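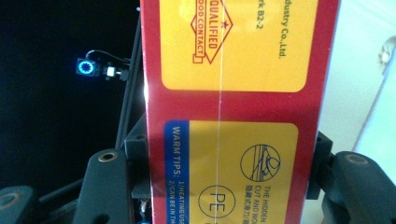 Hok-lam Sin

I need a system for a deep pantry cabinet in a rental kitchen. It is 21 inches deep with four fixed shelves, and whatever goes to the back stays there until it expires. I can't drill into anything. Bins would help with the small stuff, but a lot of what I keep is in tall packaging that won't fit under a shelf in a bin. The red and yellow box is typical. Stood up, the print on it runs sideways, so I have to tilt my head to read even the FOOD CONTACT badge, and lying down it takes too much of the shelf. Last August I threw out two bags of flour and a can of coconut milk I had forgotten about, and I would like to stop doing that. Budget is 80 dollars for everything. What has worked for people with deep shelves?

Feng-yi Fang

I had nearly the same cabinet in my last apartment on Cifuentes Street. What worked was treating each shelf as two shelves, front and back, and being strict about what goes in back.

Back row: only duplicates of things that are in the front row. If there is rice in front, there can be rice behind it. Nothing goes in back that doesn't have a twin in front. When the front one runs out you reach behind and pull the next one forward. This fixed most of my waste and cost nothing.

For anything that has no duplicate, use long narrow bins that run the full depth of the shelf, so you pull the whole bin out like a drawer. Measure the inside depth with the door closed, and check for hinges. I bought mine one inch too long and had to return them. Clear ones are easier but the cheap white ones are fine if you label the short end.

As for tall packages, I write the name on masking tape and stick it on whichever side faces out. It's ugly but you can read it. Flour and sugar I pour into jars with the date on the bottom.

Don't buy everything at once. I would do one shelf, use it for two weeks, then decide about the others.

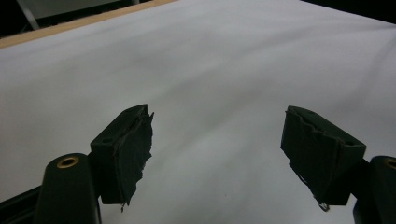 Elfriede Holzer

Turntables. Put two on the middle shelf for oils and vinegars and you are done. They waste the corners, though.

Tzu-hsuan Chang

I agree with the front and back rule. A few things to add.

Can you move the shelves? You said fixed, but in many rentals they sit on pins that have been painted over. Run a butter knife along the underside and look. If they do move, raise one shelf and give yourself a single tall section. Put all the boxes and bottles there and keep the others short. Ask the landlord before you scrape any paint. Mine didn't care.

If they really don't move, a tension rod from wall to wall at the middle of the shelf will keep the back row from creeping forward. Rods cost a few dollars each.

I also keep a list taped inside the door. It only covers what is in the back, with the month it expires. When I take something out I cross it off. My husband ignores it, so it's maybe 50 percent accurate, but that is still better than before.

On turntables - they are good for bottles and bad for boxes. Square things stick out past the edge and catch on their neighbors when you spin it.

Hok-lam Sin

Thanks. I checked and the shelves are screwed in from the sides, so they are staying. I'm going to try the duplicates rule on the bottom shelf and get two long bins for the one above it. Does anyone know if the tension rods leave marks on painted wood?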